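Looking After Your Clothes: Why Do We Fold?
Nedia Children's Pages - Home and Everyday Life

Every day, people all over the world wash, dry, fold and put away their clothes. This page explains why cloth creases, why folding helps, and how you can fold a T-shirt yourself.

What is a T-shirt made of?
Most T-shirts are made of knitted cloth. If you look closely at a sleeve, you will see rows of tiny loops, each one pulled through the loop below it. The loops can open and close a little, so the cloth stretches when you put your head through the neck and springs back afterwards. Some knitted cloth has raised lines running along it. These lines are called ribs.

Cloth that is woven, such as the cloth of a school shirt, is made in a different way. Its threads cross over and under each other and it does not stretch as much.

Why does cloth crease?
Cotton thread is made of very small hairs called fibres. When cloth is squashed or left in a heap, the fibres bend. If they stay bent for a long time, or if they dry in that position, the bend remains and we see a crease. A soft knitted cloth usually makes rounded folds, while a thin woven cloth makes sharp ones.
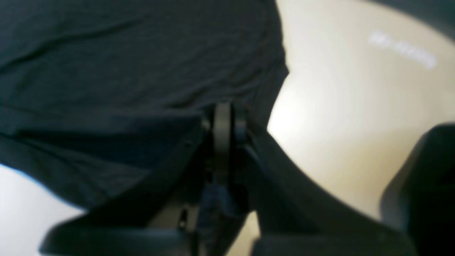

Creases do no harm to cloth, and many of them fall out when the garment is worn. A crumpled garment does, however, take up more room in a drawer than a flat one, and it is harder to find when you need it.

How to fold a T-shirt
Ask an adult where you may work. A clean table or a made bed is suitable.

1. Lay the T-shirt face down and smooth it with your hands, from the middle to the edges.
2. Fold one side in towards the middle, then fold the sleeve back so that it lies flat.
3. Do the same with the other side.
4. Bring the bottom edge up to the neck.
5. Fold it in half once more and turn it over.

The first T-shirt may take you a minute or 2. With practice most children become much quicker.

Something to try at home
Take two old cotton handkerchiefs and wet them both. Squeeze one into a ball and lay the other out flat. Leave them until they are dry - the ball will need longer - and then compare them. Which has more creases? Place a heavy book on the creased one for 30 minutes and look again.

Words to remember
Fibre: a very thin hair of cotton, wool or other material.
Knitted: made from loops of thread.
Woven: made from threads that cross each other.
Garment: any piece of clothing.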